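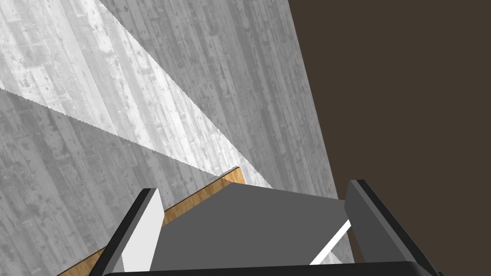
Agustina Urrutia wrote to us in March that her lab had stopped hand-building scenes once Durnasex was set up, and that the part she had expected to fight with, the lighting, took her an afternoon.

Durnasex is a scene and recording package for collecting gripper demonstrations in simulation. It renders from the wrist view, logs the arm and gripper state at every step, and writes each attempt out as a separate episode.

What the package covers

Floors, walls and boards can be swapped between episodes, along with their textures. Light direction and shadow edges are set per episode or drawn at random from a range you choose. Gripper models have two fingers with adjustable pad color. A new model can be loaded from your own files.

Recording

Episodes are saved at 30 frames per second. An operator can drive the arm by hand controller or keyboard, or play back a script. Bad attempts can be marked during the run – one key does it – and they stay in the set with a flag, so you can train with or without them.

License and support

The standard license covers 4 workstations and is good for one site. Additional seats are sold in packs of 2. The trial runs 30 days and has no limit on the number of episodes. Files recorded during the trial remain yours and open in the full version.

Set-up questions go to Volker Gerlach at the Colholm office. Orders and renewals are handled by Gisela Barrientos. Please have your license number ready for renewals.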